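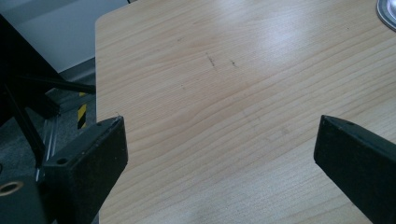

Etim hand-held gripper, fingers open over a light wood tabletop.

Etim Hand-Held Gripper for Demonstration Recording
by Rondton

Etim is a gripper which a person carries in the hand to show a task to a learning system. You do the work at your own table, and the camera on the tool records what the fingers are doing. No robot arm is needed during recording.

The two fingers are black and tapered, and they are held by screws. When a finger is worn, you can change it yourself with the key from the box. Small scuffs on the finger faces do no harm to the recording. Please do not paint or polish them, as the shine can disturb the tracking.

In the box
Gripper with camera
1 pair of fingers, mounted
1 pair of spare fingers
Hex key
USB cable, 4 m
Printed guide, 18 pages

Technical data
Weight with camera: 421 g
Recording time on one charge: 4 hours
Order number: ET-421

Before you record
Start each example with the fingers fully open and the table surface in view. Hold still for one moment, then begin. If the lamp above makes a bright spot on the table, it is good to move the lamp a little or turn it down. Plain tables are fine, also with scratches and pencil marks. We recommend to change the table from time to time, so the system does not learn only one surface.

Our colleague Folasade Afolabi has written a short course with 21 practice tasks, from picking up a sponge to closing a jar. It is free for every customer and can be downloaded after registration.

Delivery and service
We ship from our workshop in Junduvby. The workshop is closed for two weeks in July, and orders from this time are sent after we return. For repairs and questions about calibration, please write to Vojtěch Skála and include the order number. Customers near Ircombe can also bring the tool to our service desk there, until 4 p.m.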